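The Slow Death of the Spare Part

My dishwasher broke in February, over a plastic clip the size of a thumbnail. The clip holds the upper rack on its rail. Without it the rack comes out whenever it likes, usually with the good glasses on board.

Vanthorpe, which made the dishwasher, does not sell the clip. It sells the rail, with the clip attached, as part of a rack assembly that costs more than my first bicycle. I was also offered a discount on a new dishwasher, in a tone of real sympathy.

My mother's machine was a Dunbar. It came with a paper booklet in which every screw had a number and every number had a price. You mailed a check and the screw arrived in an envelope. She kept that machine for 29 years and complained about it for all of them.

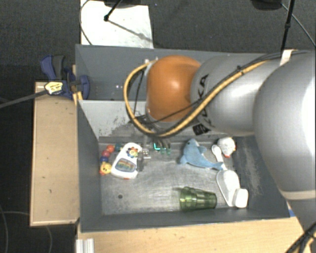 A robot arm with its yellow cable, over a pair of gray bins.

Parts used to live on shelves, and shelves cost money. Sterken, a family warehouse in Grelonlow, once carried 2000 kinds of appliance knob. It now carries none, but it does have a very nice coffee counter where the knobs were. I had the flat white and asked after my clip. The man at the register drew it on a napkin, correctly, from memory, and said he hadn't seen one in years.

So I made my own out of a bread bag tie and some epoxy. It is ugly — it looks like something pulled from a drain — and it has held since spring. I have not told Vanthorpe. I suspect it voids something.

Last updated: 2021-08-28

Comments

rackandruin: Same clip, same machine. I use a binder clip. It rusts, I replace it.

millie_p: The Sterken coffee isn't even that good.

oldfuse: Still have my Dunbar booklet if anyone needs a screw number.

Contact the editors | Copyright 2021, all rights reserved | Back to top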